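How to Prepare a Shared Room for a Workshop or Small Meeting

Facilities Guidance, Mudaliar Learning Center
Last reviewed 23rd November

Purpose of this guide

This guide sets out the steps for preparing, using and returning a shared room at the Mudaliar Learning Center. It applies to staff, visiting instructors and outside groups who hold a confirmed booking. Rooms in the Kekance wing and the Wasel wing follow the same procedure except where noted.

Groups of more than 45 people must use the main hall and should consult the separate hall guide.

Before you begin

You will need your booking reference, a printed or saved copy of your room plan, and the name of the person who will be responsible for the room during the session. The responsible person must be present from the time the room is unlocked until it is locked again. This duty may be handed over once during a session, provided that the front desk is told.

Step 1. Confirm the booking

Sign in to the Kemance booking page and open your reservation. Check the date, the start and end times, and the room number. Setup and cleanup time are part of the booking. A session advertised for two hours should normally be booked for three.

If the details are wrong, do not create a second reservation. Use the Change Request form on the same page. Requests are handled in the order received, and those sent after noon are answered the following working day.

Step 2. Choose a layout

Three layouts are supported. The boardroom layout places all seats around one table and suits discussions of up to 12 people. The classroom layout places rows of tables facing the screen. The workshop layout uses separate tables with open floor between them and is recommended for practical sessions.

Keep the path to each door clear in every layout. Tables may not be placed against the fire door in the Wasel wing, even for a short period.

Step 3. Set out the tables

Tables should be lifted by two people. Dragging damages the floor and loosens the legs. Once the tables are in position, wipe each top with a dry cloth and lay out only the materials required for the first activity. Further materials can be kept on the side shelf until needed.

Whiteboard markers are issued from the front desk. Test each one before the session and return any that are faint, so that they can be replaced. Permanent markers must not be brought into rooms with a whiteboard.
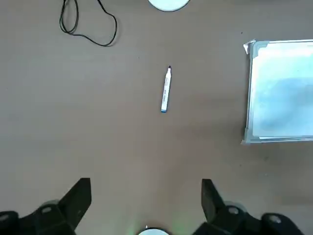 Whiteboard marker and cable on a tabletop.

Cables that are not in use should be coiled and placed away from the writing area. Cables that are in use must run along the wall or beneath the cable covers provided. If a cable has to cross a walkway, ask the front desk for a floor cover before participants arrive.

Step 4. Check power and equipment

Each wall circuit is rated for a combined load of 2,000 watts. Add together the ratings printed on the equipment you plan to use and keep the total below this figure. Kettles and portable heaters are not permitted on the room circuits at any time.

Extension cords may be borrowed from the front desk. Do not connect one extension cord to another. Cords brought from outside must be inspected by Facilities before use, and inspections should be requested at least two working days ahead.

To test the screen, turn on the wall switch first, wait for the indicator to become steady, and then connect your computer. If the screen does not respond, turn off the wall switch, wait one minute and try again. If the fault continues, telephone extension 123.

Step 5. Adjust the lighting

Use the panel beside the door to select one of the preset levels. Level 1 is intended for projection, Level 2 for discussion and Level 3 for close work.
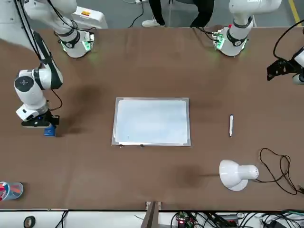 Lighting for close work should be judged from the position of the person doing the work, with all equipment already in place. Select Level 3, sit or stand at the table, and look at the surface where hands and tools will be. Anything held low over a table can throw a shadow onto it, as the small blue object in the gripper does on the brown top, and fine marks are harder to read in shaded areas. Move the table or the task until the working area is evenly lit. Desk lamps are available in the Kekance wing only and should be included in the load total from Step 4.

Window blinds may be lowered but should not be tied or wedged. During July, when the afternoon sun is strongest, blinds on the west side are kept down from two o'clock.

Step 6. Brief the participants

Begin each session by pointing out the nearest exit, the assembly point and the restrooms. State whether food and drink are allowed. Covered drinks are permitted in all rooms; hot food is permitted in the main hall only.

Participants who need a particular seat, a hearing loop or additional space should be offered it before general seating begins.

Step 7. Return the room

Start cleanup 20 minutes before the booking ends. Erase the whiteboard, return the tables to the boardroom layout, and switch off the screen at the wall. Return borrowed items to the front desk and have them signed in by the person on duty.

Report any damage on the room form, including damage found on arrival. Groups are not charged for damage reported within the first 15 minutes of a booking.

Questions

Questions about bookings should be addressed to Peiyu Lu, Room Reservations. Questions about equipment, electrical inspection or access should be addressed to Jiahui Yuan, Facilities. Please include your booking reference in all messages.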